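Heltura Safe Handling Guidance: second progress report
Prepared for Braso by Veronika Hofstetter

1. Work in the period

The draft rules for simulated tabletop handling now run to 110 clauses, of which the approach and release clauses were rewritten after comments from Kestton. The main change concerns the gripper's approach to an open vessel. Clause 14 now requires the fingers to be aligned over the vessel before descent, and the planned path to be checked against every object within arm's reach, including those not involved in the task.
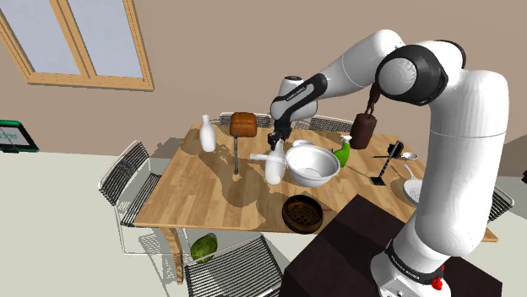

Figure 1. Simulated arm with gripper above a white jug on the dining table.

Sadowski ran 900 episodes against the old wording and 600 against the new. Logs from both sets are held on the project drive. Of the second set, 212 were flagged for manual review, mostly on contact force limits in clause 22. Review is under way and should finish in April.

2. Grasping and orientation

The first draft treated a grasp as acceptable if the object stayed between the fingers. This was too loose. An inverted vessel can be held securely and still break the rule on contents, so grip and orientation are now recorded as separate fields. Episodes must declare whether the vessel is treated as full or empty. 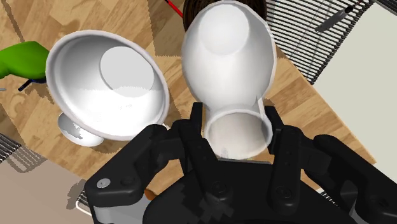
Source: Heltura simulation set, render by T. Kopecký

Tatiana Kopecký has added the orientation field to the logging template. Older logs will not be converted. Kestton asked for a tilt limit in degrees; we have left the value blank until the review is complete.

3. Idle position and workspace limits

Two clauses on idle position remain open. The present text says only that the arm shall be "clear of the work area", which the two test teams read differently.
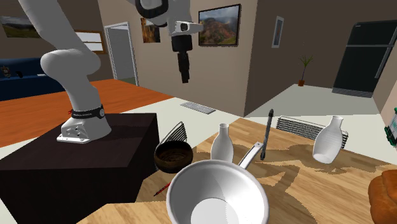

Clause 31 will define idle by three conditions: no object held, fingers closed, and no part of the gripper below a stated height over the table. The third is the difficult one. A saucepan handle that rises at an angle, or a narrow-necked vase standing behind the pan, takes up height that a flat table plan does not show. We propose to measure clearance from the tallest object present and to repeat the measurement at each reset.

4. Next period

Close the force limit review. Issue clauses 14, 22 and 31 to Kestton for comment. Agree the tilt value. No change to budget is requested.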